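# Chapter 6: Compressed Air in the Plant

Compressed air is easy to use and easy to waste. It drives cylinders, clears chips, and feeds vacuum generators, and most operators only think about it when the pressure drops. This chapter deals with how air gets from the compressor to the point of use and where it goes missing on the way.

The running case is the Kastonport plant of Olus, a packer of canned foods. The plant has one compressor room, a main header, and 20 drops to the floor. When the first survey was made in March, the compressor was running loaded through the night, with every line shut down. Something was using air, and it was not production.
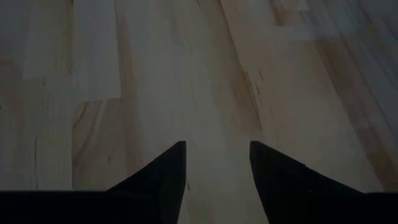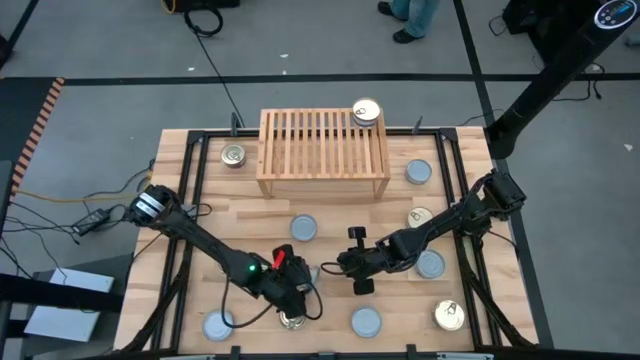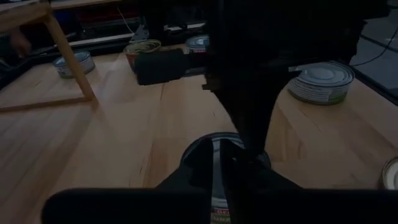

Start any air survey with the plant idle. With no tools running, whatever the compressor delivers is going to leaks, open drains, or equipment left on. Note the time it spends loaded and unloaded over several cycles, then work out the loss as a share of capacity.

At Kastonport the survey team then walked the header with an ultrasonic detector and tagged each leak. Most were at fittings, hose ends, and worn quick couplings. Pipe joints gave little trouble. Two old drops on the Serra line had been abandoned with the valves open - a common finding in plants that have been rearranged more than once.

Fixing leaks lowers demand, but the compressor controls must be able to follow it down. A machine that keeps running unloaded still draws power. Section 6.2 covers load/unload control, and Section 6.3 looks at receiver sizing, using the 300-gallon tank at the Urnlow plant.

Before reading on, review the units for flow and pressure in Chapter 2. Flow in this chapter is always stated at standard conditions unless the text says otherwise.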